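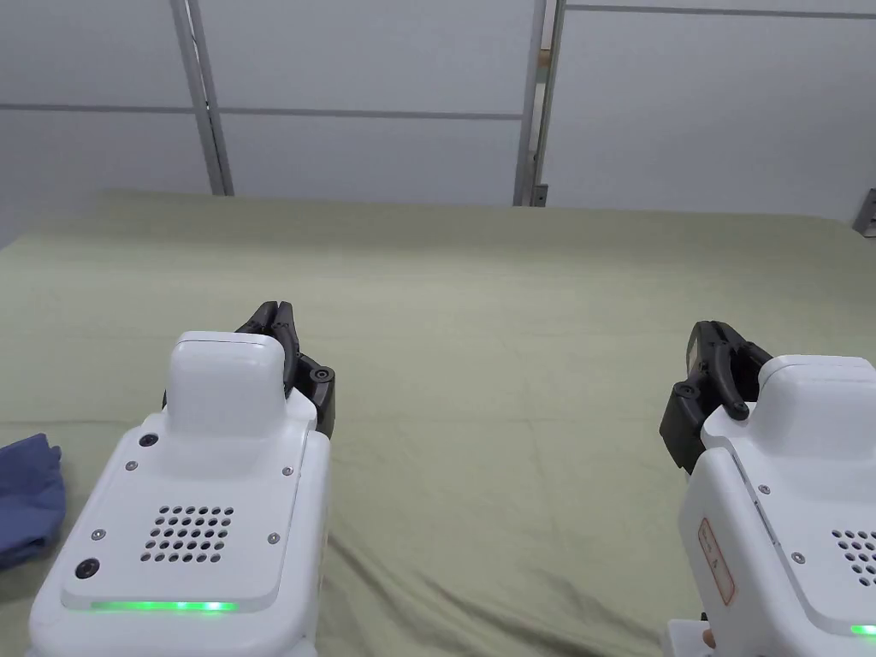

Clonstead wordmark and identity: progress report
Prepared for Leonora Cabrera, Clonstead
March 2, 2021

1. Status
The primary wordmark was approved in its second revision. Stroke weight at the junctions of n and s was reduced to prevent filling at small sizes. The secondary mark, a single C in the same weight, is drawn but not yet spaced for use beside the department names.

2. Typeface
Ekberg is drawing the text face under the working name Sturkura. The regular weight holds 590 glyphs, including small capitals and tabular figures. Kerning stands at 3,065 pairs. Sang-wook Bang has asked for a further pass on the accented capitals, where the acute sits too close to the cap line in signage settings. The bold weight is at outline stage only. Italics are outside the present grant.

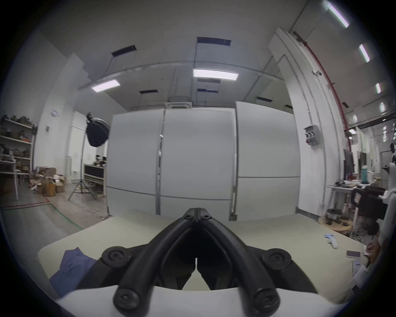 Gripper above the tabletop, blue cloth to the left.

3. Colour
Two inks are specified: a dark green and a warm grey. Proofs on uncoated stock came back with the green too yellow. Ottavio Lo Presti has adjusted the mix and a second proof is on order from Després.

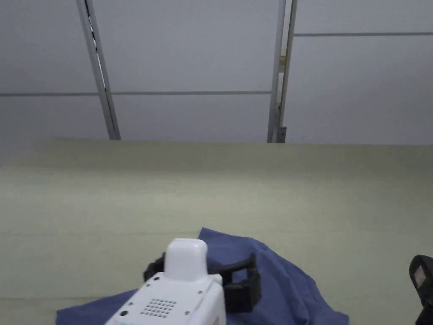 The grey needed no change. Screen values for both will be fixed once the printed green is signed off, and they will be issued as a single sheet with the contrast ratios listed.

4. Guidelines
Nearly 65 pages are laid out. The chapters on clear space, minimum size and stationery are complete. Vehicle livery is waiting on measured drawings. Jayson Sebastian is editing the text and has shortened the chapter on partner logos. 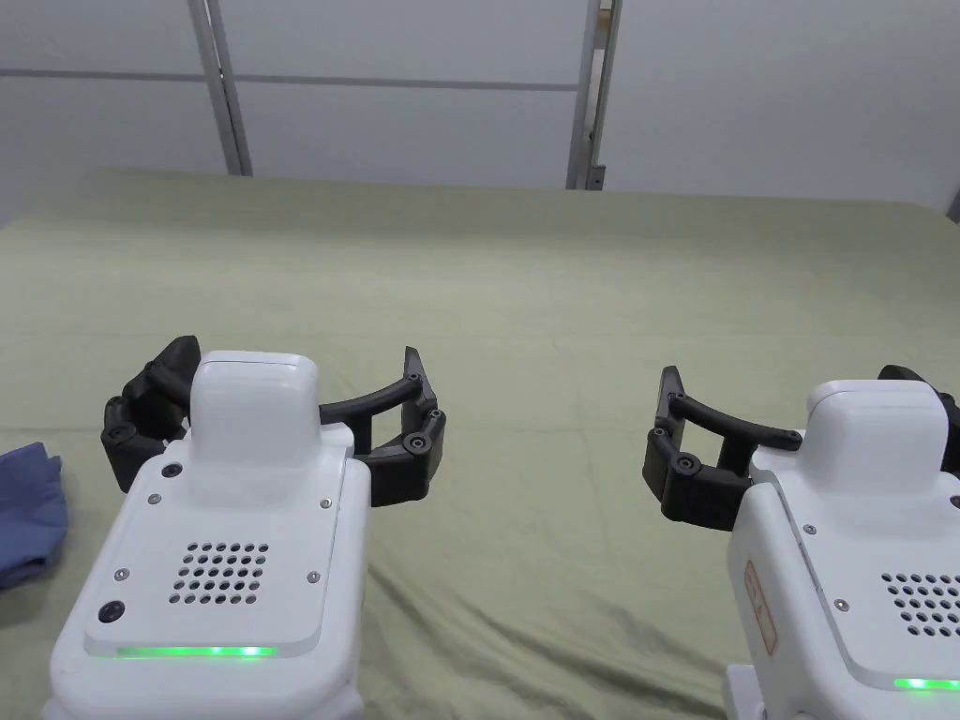
Two grippers with white housings, olive-green cloth.

5. Open items
Licence terms for the text face: draft with Ekberg, no reply yet.
Signage samples: to be ordered after the accent pass.
Bold weight: delivery expected in August.

No change to the budget is requested for this period. Queries on section 2 should go to Noémie Ross.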